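Prevevstead Household Help
Home > Kitchen > Storing food

Small oranges keep going mouldy. Bag, box or basket?

Posted by puddlejumper on 1 Oct 2024

Hi all, hoping someone can sort me out because I'm throwing away fruit every single week and it's driving me up the wall.

We get through a lot of small oranges in this house (the easy peel sort, mandarins or clementines or whatever the shop has in). I buy them at Tallow, where they come either in a thin clear bag or in one of those clear plastic boxes with a hinged lid. When I get home I'm usually carrying six other things, so the fruit goes on the worktop in whatever it came in and that's where it stays. By the middle of the week there's one at the bottom with a green furry patch, and the ones touching it have gone soft and smell a bit like a cellar.

My mother always kept hers in a china bowl and I don't remember any of them going off, but there were more of us then and I dare say we just ate them quicker.

So what do people do? Things I've wondered about:

Leaving them in the bag but with the top open
Keeping the plastic box and propping the lid
Buying a proper basket (the mesh wire ones look nice but they mark the skin)
The fridge, although I hate a cold orange, it makes my teeth ache

The kitchen is fairly warm and gets the sun in the afternoon. The worktop is dark and I swear it heats up. It was dreadful in July, I lost a whole bag in 2 days.

Also, do you wash them before you put them away or not? I've been giving them a rinse and now I'm wondering if that's half my trouble.

Thanks in advance!

3 replies

thimbleandtwine

Get them out of the plastic! Sorry to shout but that's the big one. I was exactly the same as you until a couple of years ago, I'd plonk the bag down and forget about it, and then there'd be a nasty surprise at the bottom. A closed bag keeps all the damp in with them, and they sit there pressed up against each other, so once one goes the rest follow.

What I do now is take everything out as soon as the shopping's in. Bag, trays, boxes, the lot. The fruit goes into a plastic basket with holes all over it, bottom as well as sides, and the packaging goes off for recycling or in the drawer if it looks useful (I have a very full drawer). You want one with a smooth rim and no sharp bits inside. Mine came from Dundell, on the shelf with the drawer tidies, and it wasn't even meant for fruit. I think it was sold for bathroom bits. Cost next to nothing, and when it gets sticky you can just put it under the tap, where a wicker one would sulk for days.

A few things I've picked up along the way:

Have a good look at each one as you move it over. Turn it round and look at the end where the stalk was, and press very gently with your thumb. Any that feel squashy get eaten that day or go in the juicer.

Don't pile them. One layer is best, with a bit of a gap if you can manage it. If you've bought too many for the basket, start a second basket or give some to next door. I once bought a box of 25 because it was on offer and had them balanced up like a pyramid in a greengrocer's window, and the bottom row didn't last at all.

Don't put them in wet. I'd stop the rinse, and wash them just before you peel them if it bothers you (it does bother me, your fingers go straight from the skin to the fruit). If you've already washed them, dry each one with a tea towel.

Keep the basket out of the sun. My worktop is dark stone too and yes, it does get warm by the window, you're not imagining it. Push the basket to the back, in the shade, and stand it on a couple of jam jar lids if you want some air underneath. Looks daft, works fine.

Give the basket a wipe before the new lot goes in, especially if anything went mouldy in the last lot. Warm water and washing up liquid will do, and an old toothbrush for the little holes because peel dust and bits of leaf get stuck in them.

It's the teal one, with small oranges in the basket in the second picture and in a clear bag in front of it in the third:
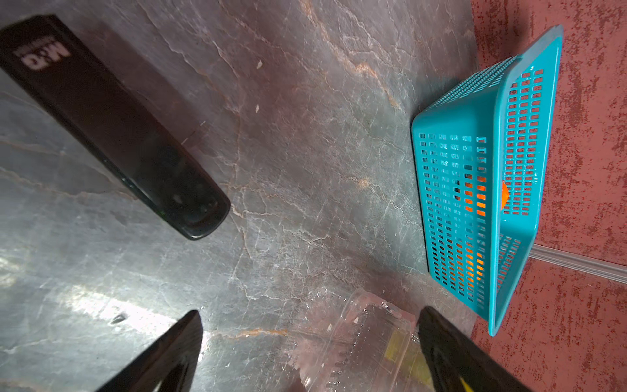
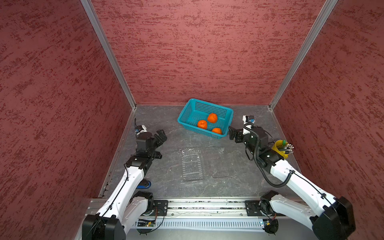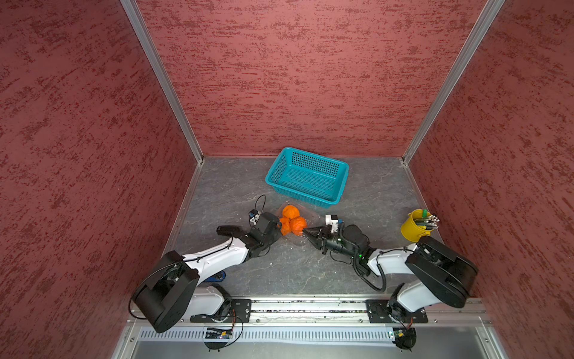 gravyboat_returns

Fridge. Bottom drawer. Take them out an hour before you want one and your teeth will be fine.

Sorry it's a boring answer but it's the one that works in a warm kitchen. I've tried the lot.

oldrhubarbpatch

I agree with most of what thimbleandtwine says but I'd go a bit easier on the plastic boxes. The ones with a ridged lid often have little vents in, and if yours do, they're all right for a day or so as long as you've checked there isn't a bad one hiding underneath. It's the thin bags I can't abide. If you really can't face decanting everything the minute you walk in (I know what it's like, there's frozen stuff to see to first and somebody always wants feeding) then at least open the bag right out flat so the fruit isn't all bunched in the corner.

Where I'd disagree with the fridge reply is for small amounts. If you only buy as many as you'll eat in a few days, the worktop is fine and they taste a lot better. We buy little and often now, half a dozen at most. For a big bag, split it: some in the basket, the rest in the cold, and top up as you go. Older ones go on top so they get eaten first, which I have to keep telling everyone in my house, as they all dig about for the nice shiny ones.

Oh, and keep them away from the bananas. I can't say for certain how much difference it makes to oranges but mine share a shelf with nothing now and I've had fewer go over. Onions as well, for the smell.

On baskets, I've got a Pongsiri one with a solid bottom and it isn't as good as the sort with holes all through, as there's always a damp ring under whatever sits in it. I put a folded sheet of kitchen paper in the bottom and change it when it looks tired. Wire ones do leave marks, you're right, although a bit of cloth in the bottom sorts that out.

If one does go mouldy, don't just wipe the ones next to it and hope. Check them properly, bin anything soft, and wash the basket before they go back.

puddlejumper

Thank you all, that's really helpful! I've stopped the rinsing as of this morning. Going to have a look in Dundell for a basket with holes in the bottom, and for now the oranges are out of their bag and on a cooling rack at the shady end. Does anyone know if the same goes for lemons? I've got four that have been in the fruit bowl since goodness knows when and they've gone hard as golf balls.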